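Stallerdale workshop trades paper towels for orange cloths

STALLERDALE, August 6, 2020 – The shared workshop on Solon Street has stopped buying paper towels for its benches and desks and is now using washable cloths, under a cleaning plan that took effect this summer.

The workshop bought 80 cloths from Skomham, a supplier of cleaning goods, and put them into use on every work surface in the main room. All of them are bright orange. Members are asked to wipe down their desk when they finish, put the used cloth in the laundry and leave a clean one folded on the desktop for the next person.

Imad Abou Jaoude, who manages the building, said the change started with a look at the spring bills. In May the workshop went through 577 rolls of paper towels, more than in any month since it opened.

"People were tearing off five or six sheets to wipe a desk that needed one," Abou Jaoude said. "We had a closet full of rolls and it was empty again in no time. The trash had to go out twice a day."

The color was chosen after a short trial with gray cloths, which were hard to spot against the tables and chairs and often ended up under equipment or behind storage bins. Orange was the brightest shade Skomham had in stock.

Majdi Nimri, who looks after supplies at the workshop, wrote the one-page instructions that went out to members. They say the cloth should be laid flat, smoothed out by hand and folded into a rectangle small enough to leave the rest of the desk free. A squeeze bottle of cleaner can stay on the desk as long as it stands on a plate, which catches drips and keeps rings off the surface.

"The plates came from a kitchen store that was closing," Nimri said. "They are easy to rinse. We tried plastic trays first and they slid around."

Nimri said most members took to the folding quickly, though a few still leave their cloths in a heap at the end of a long day. He sorts through the heaps himself in the evening. Cloths with oil or glue on them are set aside and cut up for rougher jobs such as cleaning wheels and table legs.

The used cloths are washed at Arabzadeh, a laundry two blocks away, which picks them up in mesh sacks and returns them the next morning. The laundry charges by weight. Abou Jaoude said a full sack costs the workshop less than a carton of paper towels did in the spring, but he does not expect to know the real savings until the end of the year.

One early problem was shrinkage. The first batch went through a hot dryer and several cloths came back with wavy edges, so that the corners no longer met when they were folded. Arabzadeh now dries that load on low heat. The damaged cloths were kept for floor spills.

Members have also asked for a clearer rule on which surfaces may be wiped with cleaner. For now the instructions allow it on laminate desktops and metal, and ask for plain water on bare wood and on monitors. Tape marks on desks and floors are to be left in place, and anyone who lifts one by accident is asked to tell the front office before putting down a new piece.

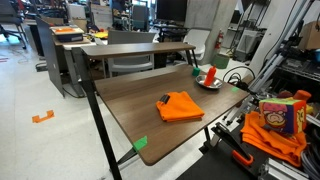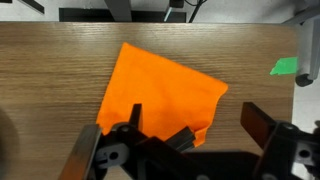

The workshop will keep a small supply of paper towels in the restrooms and next to the first aid cabinet. Rolls left over from the spring are being given to the after-school art room at the Solon Street library, which asked for them in June.

Abou Jaoude said a second order of 50 cloths has been placed with Skomham for the upstairs rooms, where the floors are being repainted. Those rooms are expected to reopen once the paint has cured and the furniture has been carried back up. The new cloths will be the same size and color as the ones downstairs, so that the laundry can handle them in a single load.

Members who would like a printed copy of the folding and cleaning instructions can pick one up at the front office. Questions about the laundry schedule should go to Nimri, who is in the building most mornings until noon.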